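How to Clean a Fine Mesh Strainer

A fine mesh strainer looks clean long before it is. Flour paste, rice starch and tea dust sit inside the weave, and once they dry there a quick rinse won't move them. The steps below work for metal mesh of any size. Allow 10 minutes plus soaking time.

What you need

Dish soap
Baking soda
A soft nail brush or an old toothbrush
A bowl wide enough to take the basket
A dish towel or drying mat

Steps

1. Turn the strainer over and run cold water through it from the outside. Cold water first, especially after flour or egg. Hot water cooks them onto the wire.

2. Fill the bowl with hot water, a squirt of soap and 2 tablespoons of baking soda. Push the basket all the way under and leave it for half an hour. Skip the baking soda if your mesh is aluminum.

3. Brush in small circles, outside first, then inside. Go slowly where the mesh meets the rim. Most of what you missed last time will be there.

4. Rinse under a strong tap and hold the basket up to a window. Any dark patches still have food in them. Brush those again.

5. Shake it hard over the sink.
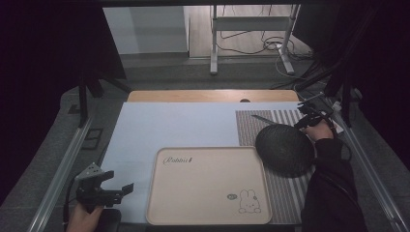
6. Drying matters as much as washing, and a strainer laid flat in a rack tends to hold water along the rim. Set it on a towel or mat and lean it to one side. A round basket like the dark gray one on the striped mat can be set at a tilt. Keep trays and plates off to the side so air can reach the mesh, and turn the strainer once after an hour.

Hang it by the handle when it's dry. If you stack it, put it on top of the pile, as heavy bowls will push the mesh out of shape.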